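3.2 Trays and the clearing of tables

Trays were present in most of the households we visited, but they were used in very different ways. In some homes the tray carried the whole meal from the kitchen and then went back to its shelf. In others it stayed on the table from one meal to the next and became, in effect, a part of the table. We call the first kind a travelling tray and the second a resting tray, following the terms used by Mikkelsen in his earlier work on the Prirkier households.

Of the 1,409 clearing episodes in our diary records, the resting tray accounts for a large share of those in which bowls were moved before plates. Participants in these homes tended to slide a bowl off to one side, deal with the tray, and come back for the bowl later. Several wrote that they did this without thinking. One participant in Clullow wrote, "The bowl goes to the left. It always has. If my husband puts it on the right I move it."

The shape of the tray also mattered. Rectangular trays were pushed flush against the table edge or the wall. Trays with an odd number of sides, or with rounded corners, were left nearer the middle, and the things beside them were set down at whatever angle the rim allowed. Figure 7 shows an angled tray with a wood-grain pattern and a low raised rim, on a white tabletop with a round white bowl beside it.

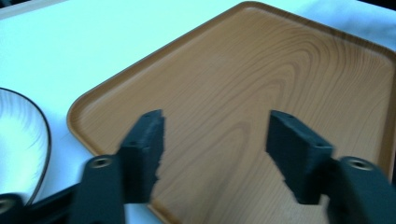
Figure 7. Serving tray and bowl on a white tabletop.

The gap between a tray and its neighbours was a recurring subject in the interviews. People who wiped the table with the tray in place wanted enough room for a folded cloth to pass. People who lifted the tray first did not care about the gap, and their bowls and cups were often touching the rim. We recorded 37 homes in the first group and 13 in the second. The remaining homes changed their practice depending on who was clearing.

Rims deserve a short note. A raised rim keeps crumbs and small spills on the tray, and participants valued it for that, but it also makes the tray harder to wipe out. Quintero, who coded the Orozco interviews, found that complaints about rims were nearly all about the corners — rounded ones were described as easy, and tight ones as places where sugar and grease collected. Surface pattern came up less often. A few participants said they favoured a printed grain over a plain colour for everyday use, as it hid tea stains, and one kept a plain tray only for visitors.

We did not find that households with more trays cleared their tables faster. The homes in the Mimumell group owned the most trays per person and had some of the longest clearing times, mainly in June, when meals ran late and dishes were left out until morning. Section 3.3 takes up the question of where the bowls go once they leave the table.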